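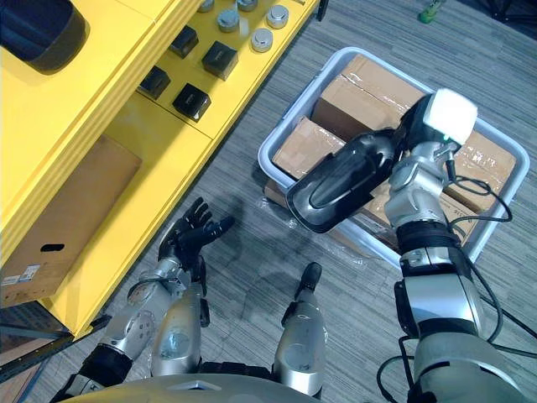

図4-1 黄色い棚と、床に置いた箱入れ用のコンテナ

第4章 棚に置くもの、箱にまとめるもの

さて、第4章です。前の章では「捨てる・残す」の話をずいぶん長々と書いてしまったので、今回はさっさと手を動かすところから始めます。残すと決めたものを、どこに、どんな単位で置くか。私はこの作業が片づけの中でいちばん好きなんです(捨てるのは今でも苦手です)。

私が備品の整理を覚えたのは、Nelledauという小さな貸し工房でした。2月の寒い時期に入って、最初に任されたのが奥の備品棚。台帳を開いたら品目が2931もあって、正直、見なかったことにして帰ろうかと思いました。隣で台帳をつけていたNhàn Sầmさんに「どこから始めればいいですか」と聞いたら、「床から」とひとこと。棚の話をしているのに床?と思いましたが、これが結局いまの私のやり方の土台になっています。

図4-1をもう一度見てください。灰色の縞のカーペットの上に、明るい灰色のプラスチックのコンテナがあって、段ボール箱が四つ入っていますね。棚の上には小さな黒い箱と、銀色の丸い金属のものが並んでいます。同じ「小物」でも、裸で棚に並ぶものと、箱ごとコンテナに入るものがある。この章で考えたいのは、その分かれ目です。

4.1 単位を決める

ものには「一個で使うもの」と「一箱で動くもの」があります。電池を例にすると、使うときは一本二本でも、補充するときは箱で動きますよね。私は前者を「手の単位」、後者を「腕の単位」と呼んでいます。手の単位のものは、上から見てすぐ取れるように並べる。腕の単位のものは、コンテナにまとめて低いところに置く。これだけで、探す時間はかなり減ります!

迷うのは、その中間にいるものです。たとえば開けかけの箱。中身は手の単位なのに、見た目は腕の単位のままで、放っておくと未開封の箱にまぎれこみます。私は開けた時点で中身を浅い容器に移し、元の箱はたたんでしまいます。Nidia Cuervoさんは逆に、ふたを切り取って箱のまま棚に出す派。どちらでも構いませんが、一つの棚に両方の流儀があると必ず混乱します(私たちは一度それで大げんかをしました)。

4.2 コンテナの入れ方

コンテナに箱を入れるときは、大きい箱から先に。すき間が残っても、小物を詰めこまないでください。詰めた小物は底に落ちて、次の棚卸しまで出てきません。Grusenの倉庫を手伝ったときは、コンテナの底からなくなったはずの巻尺が9本も出てきました。あれは笑いました。

ラベルの向きも気にしたいところです。図4-1の左側、棚の下の段にある茶色い段ボール箱には、楕円形の持ち手穴と、小さな白いラベルがあります。こういうラベルが通路側を向いていれば、箱を引き出さずに確認できます。コンテナの中の箱なら、読むのは上からですから、私は上の面に品名を太いペンで書き足します。テープの上に書くとこすれて消えるので、紙の出ているところを選びましょう。

それから、梱包材のごみ。透明の包みやテープの切れはしは、作業の途中でどうしても床に出ます。私は袋を一枚、棚の横に下げておいて、箱を一つ片づけるたびにそこへ入れます。最後にまとめて拾おうとすると、たいてい腰が先に音を上げます。

4.3 この章の進め方

次の節からは、実際に棚を一段だけ選んで並べ直していきます。全部の段を一度にやろうとしないでくださいね。用意するものは、コンテナ一つ、太いペン、付箋、ごみ袋。付箋には「手」か「腕」のどちらかを書いて、その段にあるものに貼っていきます。貼れずに残ったものは、4.5節で扱うので、そのまま脇によけておいてください。

このサイトではCookieを使用しています。閲覧を続けると、Cookieの使用に同意したものとみなされます。[同意する][設定]

シェア 43 コメント 9

関連ページ
第3章 捨てる前に数える
第5章 通路の幅と引き出しの深さ
付録 Morais式の棚札をつくる
読者の棚から:Kurkusixの備品室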